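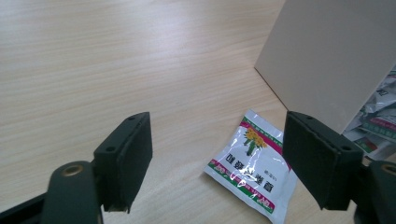
## Ticket: Replacement finger sets and spare parts, sachet handling station

**Opened:** May 30, 2018
**Site:** Mapplebeck
**Requesting unit:** Handling and Packing Section
**Supplier of record:** Cullel
**Category:** Equipment, purchase planning
**Status:** Open – awaiting revised quotation

### Reported problem

The section reports that the present supply of gripper fingers will not carry the sachet work through the planned period. The hand-held tools are used to pick small, flat, glossy packets from a wooden tabletop. Operators state that a packet lying flat gives the pads very little edge to close on, and that several attempts are sometimes needed before it lifts. The unit asks whether this should be treated as a wear problem, to be met from the spares budget, or as a design problem, to be met from the equipment budget.

The distinction matters for approval. Spares may be released by the site. A new finger design must be entered in the equipment plan, and the plan for the present year was closed in January.

### Equipment concerned

- Hand-held gripper, two fingers, dark green, with rectangular pads
- Pad tops with two small screw holes each
- Finger arms with brass-rimmed holes
- Upright cream-colored board used at the table
- Printed sachets with red and green bands, flower illustration and Chinese text

The left pad shows a little worn or pale material at its bottom corner. The section has been asked to state whether the same mark is present on the stored sets.

### Log

**Entry 1. Site.** Request received and category assigned. The section asked for 46 finger sets, on the basis of one set per tool per month with a reserve. No purchase history was attached. Returned for supporting figures.

**Entry 2. Requesting unit.** Purchase history supplied. The stores ledger shows 35 sets issued since the work began. The unit notes that the ledger does not separate sets replaced for wear from sets sent to the Clestisstead site on loan. Those loans were recorded as ordinary issues.

**Entry 3. Site.** The loan question has been referred to Clestisstead. Until an answer is received, the rate of use cannot be relied upon for budget purposes, and the order for 46 sets is not supported.

**Entry 4. Requesting unit.** The unit tried the following steps at the table before asking for new parts:

1. Pads cleaned with a dry cloth. No change reported.
2. Fasteners checked and tightened. One tool improved slightly; the others did not.
3. Packet moved up against the board before closing the fingers. Operators found this easier, although it slows the work and alters the task as written.
4. Thin rubber facing applied to the inner faces of one test set. Pick-up was better. The facing came away at the lower edge after up to two shifts.

**Entry 5. Supplier.** Cullel advises that the standard pads are intended for boxes and other items with some height. For flat packets it offers a pad with a narrow lip, fitted to the existing arms. The lipped pad is sold separately from the arm. The standard set can only be bought whole.

**Entry 6. Site.** The answer to Entry 5 changes the cost basis. If the arms remain sound, there is no case for buying whole sets to replace pads. Cullel has been asked for a pad-only price, a delivery period, and written confirmation that the screw positions match. The existing quotation should not be used.

**Entry 7. Clestisstead.** Loans confirmed, but the number of sets is disputed. Clestisstead holds some sets that it regards as its own purchase. A stock check has been requested from both sites.

**Entry 8. Requesting unit.** The unit asks whether Esia, which supplied the tables, could quote for a softer work surface as an alternative to new pads. A mat that gives slightly under the pad tips might allow the existing fingers to reach beneath the edge of a packet.

**Entry 9. Site.** Agreed that the mat should be priced. Please note that any mat would have to be approved for every table, as the work instruction requires identical surfaces. The cost is therefore to be stated for the full room – a price for one table will not be accepted.

### Interim decision

Two pairs of lipped pads may be bought for trial from the site's spares allowance. The trial is to be carried out on sachets only, with the board in its present position and the packet placed flat. The unit is to record failed picks by tool, using the existing shift sheet. Rubber facing is not to be applied to further sets.

### Outstanding

- Cullel: pad-only quotation and confirmation of screw positions
- Esia: mat price for the full room, including fitting
- Clestisstead and Mapplebeck: stock check and corrected loan record
- Requesting unit: condition of stored sets, with any pale or worn corners noted
- Site: late entry in the equipment plan, should the trial support a change of design

The ticket remains open. Replies should be added to this log and should quote the entry number to which they refer.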